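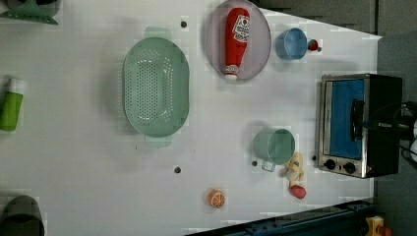

**What is the project trying to do?**

Get one robot arm to tidy a play kitchen table when somebody types a normal sentence at it, like "put the banana away", without us writing a new program for every item.

## Report 2 -- Kitchen Table group, Brenport robotics club

Written up 7 Oct 2026, mostly by Sânziana Ilie, bits by Anayeli Ochoa (the calibration part and the complaining).

Quick recap for anyone who missed report 1. We started in April with a much smaller task, just pushing blocks, and that went fine so we got ambitious. Toy food is harder than blocks. Round things roll, the ketchup bottle is heavier at one end, and the banana is a horrible shape to grab. Also mugs and cups, which everyone assumed would be easy.

What we record: a person drives the arm by hand controller, does the job, resets the table, does it again. Each go is one run. So far 246 runs recorded, target for this part was 200 so we are over. Not all of them usable, see below.

Things that went wrong:

- first batch had the clocks out of step between the cameras, so the wrist view lagged behind the top view. Binned the lot
- Okitz (our logging script) crashed if you stopped a run too fast. Fixed now, wait for the beep
- people put the items back in the same places every time out of habit. The model then learns the places. Bad
- tape marks on the table made that worse, so we took them off

Wrist view took the longest to sort out. When the hand turns inwards you lose most of the table and get a lot of bracket and bolts. Anayeli wanted to throw away every bit of video where that happens, Sânziana wanted to keep it. We kept it. The arm will end up in those positions on its own anyway and it may as well have seen them before.

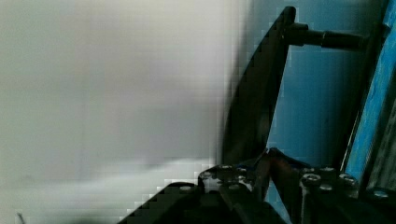 ### Category: Hardware / Calibration

Calibration done again after the mount was retightened. Procedure for whoever is on next:

1. Home the arm.
2. Run the Hubáček routine (it's in the shared folder, NOT the old copy on the desktop).
3. Check the error number. Over 2 mm, do it again.
4. Write it in the book with your initials.

We got under 2 mm on the second attempt. First attempt somebody leaned on the table.

Fingers: closing too hard on soft items. Turned the grip force down and now it's gentler but mugs slip if you grab them by the rim. Handle grabs are better but slower to line up. Needs a seperate setting per item probably, which we were hoping to avoid -- it goes against the whole idea a bit. 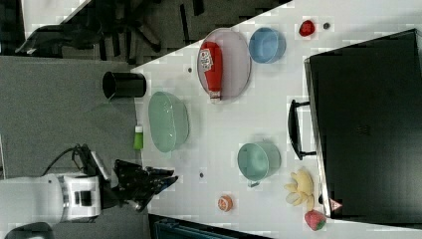
So for now it is one setting for everything and we accept some slipping. Trinham's group use two settings and switch by weight, might copy that if they'll share the code.

Left to do:

- train on the cleaned runs, compare with and without the wrist view
- shuffle positions properly, Anayeli is writing a thing that picks them at random
- more runs with the arm starting from odd places
- oven door. Not started. The handle is the plan, pull then let go, but its probably a job for next term

Marks for teamwork, we are meant to say who did what. Sânziana: driving, logging, most of this report. Anayeli: mount, calibration, grip tests. Both of us: resetting the table, over and over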